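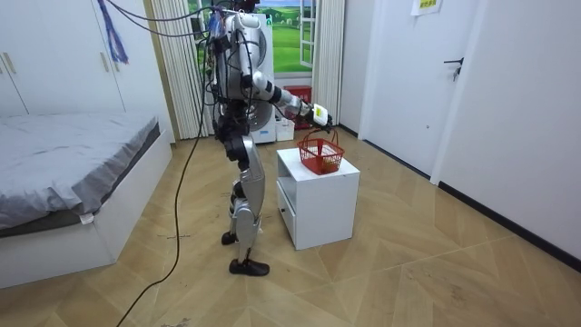 *Basket task, bedroom set. Right hand at the handles.*

# Recording the basket lift

These are the steps we use at Otwood to record teleoperated examples of one short task: the robot picks up a small basket by its handle from the top of a nightstand. Read the setup page for the Sendum recorder first. The steps below assume that the arms are calibrated and that both the fixed camera and the head camera show up in the recorder.

You need two people. One operates the robot. The other resets the basket, watches the cables and keeps the log.

## Before the first take

1. Put the nightstand on its floor marks, with the drawer facing the robot. Close the drawer as far as it goes. Ours stops a little short, and that's fine as long as it stops at the same place every time.
2. Clear the top of the nightstand. Tape, pens and spare gloves all end up there between sessions.
3. Check the head camera view. The whole nightstand top has to be in it, along with enough floor on the right to see the hand before it starts to move in. If the far edge of the top is missing, change the head pitch and leave the nightstand alone.
4. Route the loose cables behind the robot. Walk the arm through its full reach once by hand control and look for anything that pulls tight.
5. Open a new session in Sendum and choose the task name from the list. Don't type it. We once had 94 episodes filed under a misspelled name, and the training job skipped every one of them without a warning.

## Placing the basket

Each placement is used for 10 takes and then changed. A placement is the position of the basket on the top, its rotation, and the side the handle leans to. Write all three in the log before you start.

Keep the basket fully on the top. Try rotations that are awkward as well as easy ones. Our first set had the long side parallel to the drawer in nearly every take, and the policy trained on it reached for the same spot no matter where the handle was.

One item goes in the basket. We use fruit, and we move it between placements too.
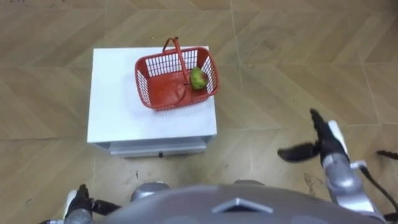 An item close to the wall shifts less during the lift than one in the middle, and the learner needs both kinds. Don't pad the basket or fix the item down. The small change in balance is part of what we want in the data.

Start every take with both hands low or out to the side, clear of the nightstand top. The start pose doesn't need to be exact. A few inches of variation between takes is useful.

## Recording a take

1. The second person says "clear" and steps out of both camera views.
2. Start the recorder and wait one second before moving.
3. Bring the right hand over the basket with the fingers open. Move at an even speed and don't stop to think in midair. Pauses get learned along with everything else.
4. Lower the fingers to the handle and close them. Fingers that catch the rim as well as the handle are acceptable.
5. Raise the basket until it is well clear of the nightstand. Some tilt is allowed. If the item falls out, finish the motion, stop the recorder and mark the take as a drop.
6. Hold for two seconds, then stop the recorder. 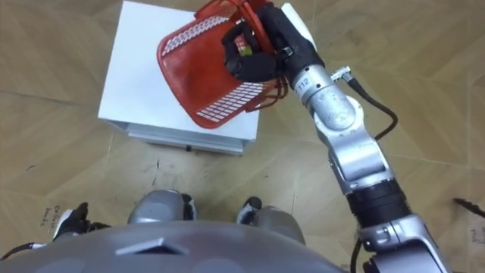 ## Marking takes

Mark each take right after it ends, while the operator still remembers it. We use four marks:

- **good**: handle gripped, basket raised and held
- **regrasp**: the first grip slipped and the operator recovered
- **drop**: the item or the basket fell
- **void**: cable snag, person in view, recorder fault

Keep the regrasps. They're the only examples the policy has of getting out of trouble, and they go into training with the good takes. Drops are stored separately. Void takes can be deleted at the end of the session.

## How many

Our current set has 329 takes, of which 204 are marked good. The rest are spread over the other marks, with regrasps the largest group. Paloma Ferreira is running the training on the Hsueh machine and will post the placements that still fail, so check the log for her notes before you plan new ones.

Copy the session to the shared drive before you power down the robot.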